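Week 6 notes: can a machine do the dishes yet?

These are my notes from the second half of class, typed up for everyone who asked. I've cleaned up the worst of it, but they still wander a bit (so did I).

We started with the dishwasher, because somebody always brings it up. Yes, a dishwasher is a machine that does a chore, and a very good one! But you do the hard part for it. You scrape the plate, you find the slot, you close the door. What we care about in this course is the stuff before and after - picking things up, putting them down somewhere sensible, and noticing when it went wrong.

Silvia Jurčo asked why a factory arm can place the same part all day long and a kitchen still gives it trouble. My short answer was that the factory was built around the arm. At Hastach, the packing shop I talked about in week 2, every box shows up at the same spot, facing the same way. Turn one box sideways and the whole line stops until a person walks over. Your kitchen is nothing but sideways boxes.

So, the sink. I keep coming back to the sink because it's such a mean little test. The arm has to reach down past a rim without bumping it, and its own hand gets in the way of seeing what it's grabbing. Then there's letting go, which sounds like nothing until you watch a block tip over and roll under the faucet.

We did some arithmetic on the board too. Say a robot gets a pickup right 50 times out of 51. Sounds great! Now say a household needs 700 pickups in a week. That's close to 14 things dropped or missed, and one of them is your favorite mug. Please redo this with your own numbers for the homework, and tell me what rate you would put up with at home.

Rozália Charvát made a good point about toys: light blocks forgive a lot that a wet glass won't. I agree, and I'd still start with toys. You get the layout of a kitchen, with the reaching and the clutter, and no broken dishes. Just don't read a toy result as a real one. My own guess for now is yes to single pickups, maybe to a short string of them, and no to "clean up the kitchen" as a whole job. 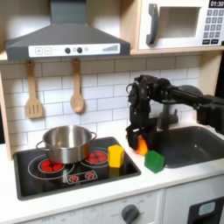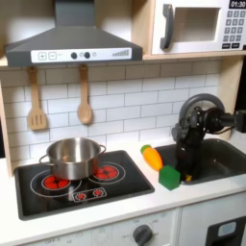
Play kitchen, robot arm at the sink (both pictures).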